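Flidus Two-Arm Cell: Set-up and Care

Section 4. Lining, floor panel and first run

Carry out this section after the frame has been levelled and both arms are fastened to the front rail. Allow 3 hours for a new cell. Where only the floor panel is being changed, start at step 4.

Before you start

Switch off both arm supplies and the controller. Support each arm by hand as the power goes off.

CAUTION: Exposed circuit boards sit below the front rail, near the base of each arm. Keep paste, water and metal tools away from them. Cover both boards with a dry cloth until step 6.

Fitting the wall lining

1. Wipe the three wall panels with a dry cloth. Check that no screw heads stand proud.

2. Hang the back wall first, then the left and right walls. Use the same pattern on all three unless the job sheet says otherwise. Smooth from the middle outwards.

3. Trim the paper where it meets the aluminium posts. Do not wrap it round them. The posts are used for lining up the camera in Section 5, and their edges must stay clear.

Note: Patterned linings are ordered from Nullwood by the roll. One roll does one cell. Keep the offcuts for patching.

Fitting the floor panel

4. Lower the panel in from the front, back edge first, and slide it until it touches the back wall. The front edge should lie flush with the rail.

5. Press down on each corner. If the panel rocks, lift it out and look for dirt or a trapped cable underneath.

Pale streaks near the middle of a panel come with wear and can be left alone. Change the panel if an edge has lifted or a fingertip catches on the surface.
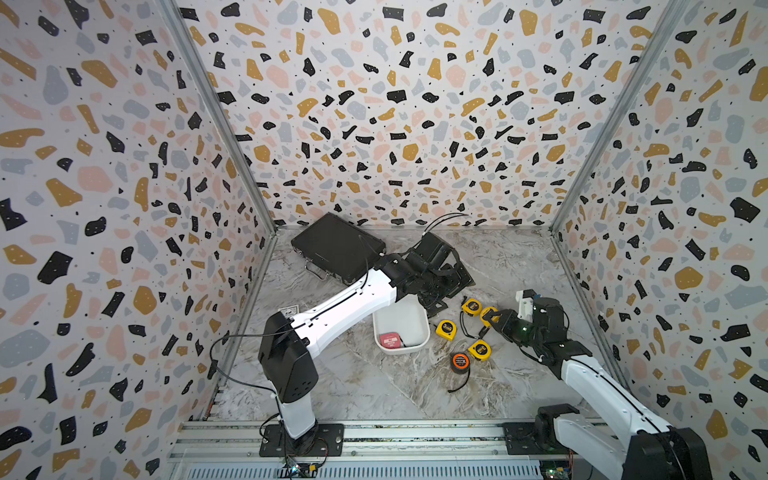 Cables and grippers

6. Remove the cloths from the boards. Run each arm cable along the top of the upper arm and leave enough slack at the shoulder for a full turn. Slack on the left arm should fall towards the left wall and stay off the floor panel.

7. Move each wrist by hand to the limits of its travel. Stop if a cable pulls tight, and refit the clip nearest the joint.

8. Check the gripper fingers for play. Tighten the finger screws a little at a time, going from one side to the other.

First run

9. Place the bin in the centre of the floor and set out the items named on the job sheet. For the tape measure set, spread the straps flat so that none lies under the bin.

10. Power up the controller, then the left arm, then the right. Run the slow cycle 9 times with a hand on the stop button.

CAUTION: Do not reach into the cell to free a caught strap while the arms have power. Press stop, switch off, and then clear it.

Routine care

Wipe the fingers and camera housings every 300 cycles. At 4,000 cycles, check the bolts on both mounting plates and renew the finger pads. Write the cycle count and your initials on the card at the side of the cell.

Spare pads and clips are held at the Irnville store. Ask for Rhonda Gill. Faults that come back after a restart should be reported to Carter Beaulieu, with the cycle count and the name of the arm.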